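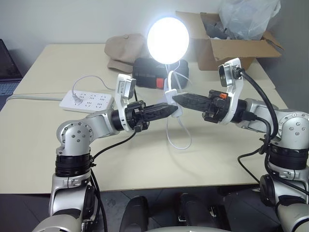
Two-arm setup at a tabletop, with a clip-shaped lamp base between the grippers and the round LED lamp switched on.

Pleda (method)

Pleda is a method for teaching two-arm robots to handle household objects that have a cable attached. It was developed in the Jornusley project and first described in a technical report of April 2020. The method belongs to the family of imitation learning: a policy is trained on recorded demonstrations by a human operator, and then it chooses the motions of both arms from camera pictures and joint positions.

Background

Most early work on two-arm manipulation used rigid objects such as blocks, cups and boxes. A small electric appliance is harder to handle. Its body is rigid, but the cable is soft, and it pulls on the body in a direction that changes with every motion. When one gripper holds the body and the other one moves, the cable can turn the object inside the fingers. Models of the cable shape exist, but they are slow to compute and they need a clear view of the whole cable, which is rarely available on a table with other things on it.

Method

Pleda makes no model of the cable. The policy receives views from a camera on the head and from one camera on each wrist, together with the positions of all joints. It predicts a short sequence of motions for both arms at once. After a part of this sequence is carried out, a new one is predicted.

The main difference from earlier methods is the "hold label". For every moment of a demonstration, the label says which arm carries the load of the object: left, right, both or none. The labels are added after recording, from the gripper opening and the motor currents. During training the policy must predict the label as well as the motion. The authors of the report write that this reduces a common error, in which both grippers open in the same moment during a handover.

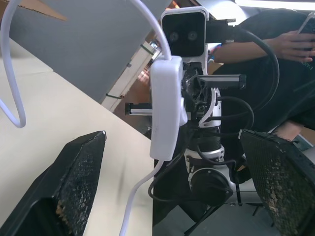 The wrist views are important for a second reason. In the head view, a cable is often hidden by the arms, and a thin white cable is difficult to see against a light table. From the wrist, the place where the cable enters the object is usually large and clear. Pleda therefore gives the wrist views a higher resolution than the head view -- the opposite of the usual choice at that time.

Training data

The first data set, named Naltetberg, contains 2163 demonstrations with lamps, inline switches, chargers and power strips. Of these, 497 include a handover from one arm to the other. Failed attempts were kept if the operator could recover from them without touching the object by hand.

Results

The report compares Pleda with the same policy trained without hold labels. In 1218 trials with objects from the training set, the version with labels dropped the object less often, and the difference was largest in handovers. For 33 objects that were not in the training set the advantage was smaller. Objects with a short and stiff cable remained difficult for both versions.

Limitations

The hold label has only four values and does not describe how strongly an arm holds. An object that rests partly on the table is labeled in the same way as one that is lifted completely. Motor currents are also a weak signal for very light objects, and in these cases the labels had to be corrected manually.

Related methods

The Iyengar scheme, from the same project, uses a similar label for single-arm tasks, where the second support is the table or a wall. It can be trained together with Pleda, but the two label sets are not compatible and must be kept in separate outputs.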